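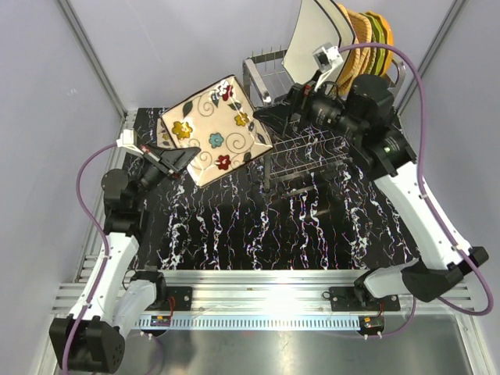

4章 日記資料の登録と翻刻

本章では、Orniaに日記・書簡類の画像を登録し、翻刻テキストを作成して校正に回すまでの操作を説明します。利用者登録と権限の設定は3章を、公開用データの書き出しは6章を参照してください。

画面の例にはPaisan文書の日記(全12冊)を使用しています。Paisan文書は戦時下の抑留生活を記した日記と、それに付随する書簡、配給票、学校行事のプログラムなどからなる資料群です。手元の資料で作業する場合は、資料群名と請求記号を読み替えてください。

4.1 作業前の確認

次の項目が済んでいることを確認してください。

・資料の撮影が終わり、画像がDandisの検査を通過していること
・資料群の目録が作成され、各冊に請求記号が付与されていること
・作業者に「翻刻」または「編集」の権限が設定されていること
・寄託者との取り決めにより閲覧が制限される箇所の一覧が手元にあること

注:Dandisの検査を通過していない画像も登録できますが、状態が「仮」となり、翻刻画面では開けません。

4.2 冊の登録

1. メイン画面で「資料群」を開き、対象の資料群を選択します。
2. 「冊を追加」を押します。
3. 請求記号を半角で入力します。枝番はハイフンで区切ります。
4. 標題を入力します。表紙に標題がある場合は表紙の表記のまま入力し、ない場合は角括弧に入れて補います。
例:[日記 第三冊]
5. 記載期間の始まりと終わりを入力します。月までしか判明しない場合、日の欄は空欄にします。
6. 形態を一覧から選択します。帳面の余白や裏面が転用されている場合は「転用」にもチェックを入れ、元の用途を備考欄に記入します。
7. 「保存」を押します。

注意:請求記号は保存後に変更できません。誤って登録した場合は冊を削除して登録し直してください。画像を登録した後の冊は、管理者以外は削除できません。

記載期間が前後の冊と重なっていると、保存時に黄色の警告が表示されます。二冊を並行して書き継いだ日記もあるため、重複そのものは誤りではありません。原本または目録で確認したうえで「このまま保存」を選択してください。

4.3 画像の登録と丁付け

1. 登録した冊を開き、「画像」タブを選択します。
2. 「取り込み」を押し、Dandisの出力フォルダを指定します。
3. 一覧に画像が並んだら、先頭と末尾の画像を開き、表紙と裏表紙であることを確認します。
4. 「丁付け」を押します。丁番号が自動で付与されます。
5. 白紙の丁がある場合は、その画像を選択して「白紙」を指定します。白紙の丁も番号に含めます。
6. 挟み込みの紙片は「付属」に変更し、挟まれていた丁の番号を「所在」欄に入力します。

丁付けの結果は目録の丁数と照合されます。Paisan文書の第三冊を例にとると、目録の丁数は149丁で、画面右上に「149/149」と表示されれば一致しています。左右の数字が異なる場合は、撮り落とし、重複、または紙片の指定漏れが考えられます。一致するまで翻刻には進めません。

注意:破り取られた丁に番号を与えるかどうかは、資料群の設定に従います。設定は「資料群」→「凡例」で確認できます。作業の途中で凡例を変更すると、すでに付与した丁番号は更新されず、冊の中で二種類の数え方が混在します。

4.4 記事の区切り

Orniaでは、日記の一日分を一つの「記事」として扱います。翻刻テキスト、注記、人名の索引はすべて記事に結び付けられます。

1. 「記事」タブを開き、最初の日付が書かれた位置を画像上で選択します。
2. 「ここから記事」を押します。
3. 日付欄に、本文に書かれているとおりの表記を入力します。
4. 「統一日付」欄に、西暦に換算した日付を入力します。
5. 次の日付の位置で同じ操作を繰り返します。

一つの日付の下に数日分がまとめて書かれている場合は、区切らずに一つの記事とし、種別を「合記」に変更します。後日の加筆と判断できる段落は、元の記事に含めたまま「後筆」の範囲指定を行います。インクの色の違いだけを根拠に後筆としないでください。

日付のない記事は統一日付を空欄にし、「推定」欄に範囲を入力します。推定の根拠は備考欄に必ず記入します。曜日だけが書かれている場合、前後の記事から日を特定できるときに限り統一日付を入力できます。

4.5 翻刻の入力

1. 記事一覧から対象の記事を開きます。左に画像、右に入力欄が表示されます。
2. 改行は原文に合わせます。行末で分割された語は分割したまま入力します。
3. 判読できない文字は「□」で入力します。字数が不明な場合は「[判読不能]」とします。
4. 読みに確信が持てない語は、語を選択して「疑」を指定します。
5. 抹消された文字が読める場合は「抹消」を指定して入力します。
6. 「一時保存」または「校正へ送る」を押します。

誤字、脱字、綴りの誤りは訂正しません。書き手特有の略語や隠語も展開せず、必要に応じて注記を付けます。検閲や没収を避けるために人名を頭文字で記した日記では、本文中の頭文字をそのまま残し、同定した氏名は人名索引の側に登録してください。

注:入力欄の内容は自動保存されません。無操作の状態が続くと接続が切れ、未保存の内容は失われます。

行間の書き込み、欄外の計算、図や見取り図は、次のとおり扱います。

行間の書き込み:挿入位置が示されていればその位置に「挿入」として入力します。示されていなければ記事の末尾に置き、「行間」と指定します。
欄外の計算:日付または本文との関係が明らかなものだけを入力します。それ以外は画像への注記にとどめます。
図:入力欄に「[図]」と記し、図中の文字があれば続けて入力します。図の内容の説明は注記欄に書きます。

4.6 行事・人名の索引付け

行事名と人名は、翻刻テキスト上で範囲を選択し、右側の索引欄から該当する項目を割り当てます。

1. 対象の語を選択します。
2. 「索引」を押し、候補の一覧を表示します。
3. 一致する項目があれば選択します。ない場合は「新規」を押します。
4. 新規の項目には、見出し、種別、出典となる記事番号を入力します。

学校行事、礼拝、誕生日、祝祭日の集まりは種別「行事」に登録します。同じ催しが複数の日記に現れる場合、見出しは一つにまとめ、各書き手の呼び方を「異称」に入れてください。準備や稽古の記事は、催し当日の項目に「関連」として結び付けます。

注意:同姓の人物を確認せずに統合しないでください。統合の取り消しは管理者の操作を要し、統合後に付けられた索引は個別に振り直すことになります。

4.7 校正

校正は2回行います。初校と再校は別の作業者が担当し、翻刻した本人はどちらも担当できません。

1. 「校正待ち」から記事を開きます。
2. 画像と翻刻を行単位で照合します。
3. 修正がある場合は該当箇所を選択し、修正案を入力します。本文を直接書き換えることはできません。
4. すべての行を確認したら「初校済」または「再校済」を押します。

修正案は翻刻者に戻されます。翻刻者が同意すると本文に反映され、同意しない場合は「協議」の状態になります。協議中の記事は編集権限を持つ作業者が読みを決定し、採用しなかった読みも履歴に残します。

4.8 閲覧制限の設定

健康状態、処罰、存命の可能性がある人物の私事に関する記述は、記事単位または範囲単位で閲覧を制限できます。

1. 記事を開き、制限する範囲を選択します。記事全体を制限する場合は選択せずに進みます。
2. 「制限」を押し、理由を一覧から選択します。
3. 解除予定の年を入力します。未定の場合は「要協議」を選択します。
4. 「保存」を押します。

注意:翻刻テキストを制限しても、画像は自動では制限されません。画像の制限は「画像」タブで別に設定してください。

4.9 控えの作成

作業を終えた冊は、Ririsに控えを作成します。

1. 冊の画面で「控え」を押します。
2. 保存先にRirisの共有領域を指定します。
3. 「画像を含む」にチェックを入れます。
4. 完了の表示が出たら、件数欄の記事数が冊の画面と一致することを確認します。

控えは直近の2世代が保持され、それより古いものは順に削除されます。残しておく必要のある版は、別の領域に複製してください。

4.10 主な表示と対処

「丁数が一致しません」
4.3の手順に戻り、白紙と付属の指定を確認します。

「統一日付が冊の期間外です」
換算した日付を確認します。誤りがなければ、冊の記載期間を修正します。

「他の作業者が編集中です」
記事は閲覧のみ可能です。編集中の作業者が保存するか接続を終えると、編集できるようになります。

「控えを作成できません」
校正中の記事が残っていないか、Ririsの共有領域に接続されているかを確認します。どちらにも該当しない場合は、表示された番号を控えて管理者に連絡してください。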